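Home & Office Help > Cleaning and Trash > Small spaces

Hanging a trash bag on an adhesive wall hook: will it hold, and should I use a bucket instead?

Posted by flatpack_annie

We have a small shared office in the Malgate building, carpeted, and the floor bin we used to have kept getting kicked over. For the last few weeks I've been hanging a black garbage bag on the wall from a white stick-on hook. I tie the handles in a knot and put the knot over the hook. There is a white plastic bucket on the floor under it.

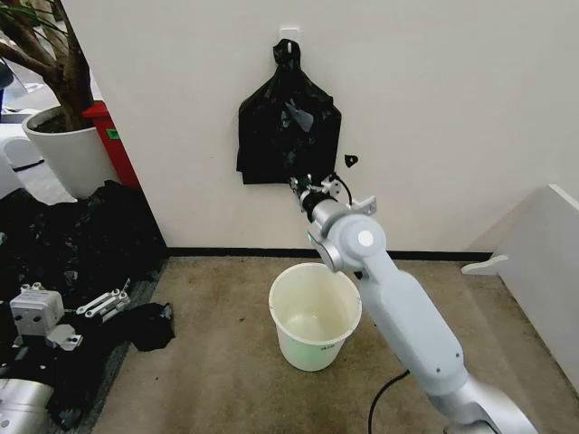 The bag on its hook, with the bucket below.

Three things I would like to know.

First, how much can I put in a bag hung like this before the hook comes off? I threw away the packaging and I don't know what the hook is rated for. It is a plain one from Plomex, the small size.

Second, tying the handles together means the bag hardly opens. I have to pull one side out with one hand and drop the trash in with the other. Is there a better way to hang it that keeps the mouth open, preferably without drilling? The lease says no holes in the walls.

Third, would I be better off forgetting the hook and putting the bag in the bucket? The bucket was here when we moved in. I don't know the size of it, but it is an ordinary round one. My worry is that we'd be back to something that gets knocked over.

It is mostly paper, snack wrappers and packing material. Now and then a coffee cup, and people don't always empty those first. We go through one bag every couple of days.

Posted by Bisgaard_Fan_30

put the bag in the bucket. done. hooks always fall off in the end, had one come down at 11 at night and thought someone was in the house

Posted by quietmop

I looked after supplies for an office in Arbridge for nine years and we tried most of the ways of hanging a bag, so I'll take your points in order.

Weight. Small adhesive hooks are usually sold for light things like keys, a dish towel or a calendar. Without the packaging you can't know the number, so treat it as a light-duty hook. A bag of wrappers and paper is fine if it isn't crammed. The trouble is the coffee cups. Liquid collects in the bottom corner and the weight goes up quickly, and every time someone pulls the bag open to drop something in they are also pulling on the hook. That tugging does more harm than the trash does. An adhesive strip holds fairly well against a straight downward load and badly against being pulled away from the wall, and pulling away from the wall is exactly what you do when you open a knotted bag with one hand.

If you want to keep the hook, check it once a week. Press on it with your thumb. If the top edge has started to lift, take it down and put up a new one. Don't press it back and hope. Wipe the wall with rubbing alcohol first, let it dry, stick the hook, hold it for 30 seconds, and leave it alone for the time the package says before you hang anything. People skip the last part and then blame the hook. Try the alcohol on a bit of wall low down first, as some flat paints will rub off.

Keeping it open. One hook will never do this. You need two, set apart by a little less than the width of the bag when it is laid flat, at the same height. Don't tie the handles. Put one over each hook and let the front of the bag fall forward. It still won't stand wide open but you can drop a cup in with one hand. Two hooks also share the load. If your bags have no handles, cut a short slit just below the rim on each side, and put a piece of packing tape over the spot before you cut so it doesn't tear further down.

A cheaper trick is to cut a strip of cardboard about as long as your forearm, bend it into a half circle and tuck it inside the mouth of the bag. It looks homemade but it works.
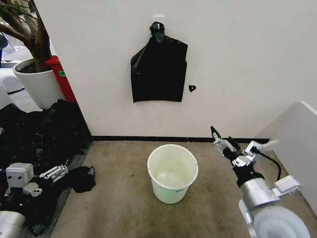
If you do stay with one hook, move it down the wall. People hang these at eye level because it is easy to stick the hook there, and then the bag is awkward to reach into and everything falls farther if it comes down. Around waist height is good for most people. Leave enough room under it that a full bag doesn't rest on anything. A bag that sags onto the rim of a bucket can snag, and then you find the hole when you lift it out.

The bucket. I don't agree that it has to be one or the other. On carpet I would keep a bucket under a hanging bag all the time, set right against the wall. Thin bags leak at the bottom seam, and coffee in a carpet is a much bigger job than coffee in a bucket. Leave it empty. Once people see one wrapper in it they will treat it as a second trash can.

If you would rather line it, get a bag sized for it. A big bag in a small bucket slides down inside as soon as something heavy lands in it. Fold the extra over the rim, gather the slack on one side and tie it off in a small knot on the outside so the bag grips. A large rubber band below the rim does the same. To stop it being kicked, put it in a corner or against the side of a desk, and lay something flat and heavy in the bottom under the bag. We used an old floor tile.

For a room that only makes paper and wrappers I'd go with two hooks, bucket underneath, and a separate place by the sink for cups.

When you take the old hook down, pull the tab slowly, straight down along the wall, if yours has a tab. If it doesn't, warm it with a hair dryer and work dental floss behind it. That should keep the lease people happy.

Comment by flatpack_annie

Thank you, this is very useful. I had the hook far too high. I have ordered two more and will put them lower. Is there any reason to get thicker bags, or is it a waste for paper?

Comment by quietmop

For paper it's a waste. For cups it helps a little, mainly at the handles, where thin ones stretch. I would buy the next grade up once and see if you notice. Change the bag when it is half full and the thin ones will do.

Posted by towpath757

Adding one thing. I had the same setup in a workshop and the adhesive kept failing on one particular wall. It was an outside wall and got cold and slightly damp from November on. I moved the hook to an inside wall and it stayed up. If yours drops more than once in the same place, try a different wall before you buy a better hook.

Another option is an over-the-door hook, if you have a door nobody needs to shut. No adhesive, and it will hold a lot more – mine has a full bag of wood shavings on it most of the time.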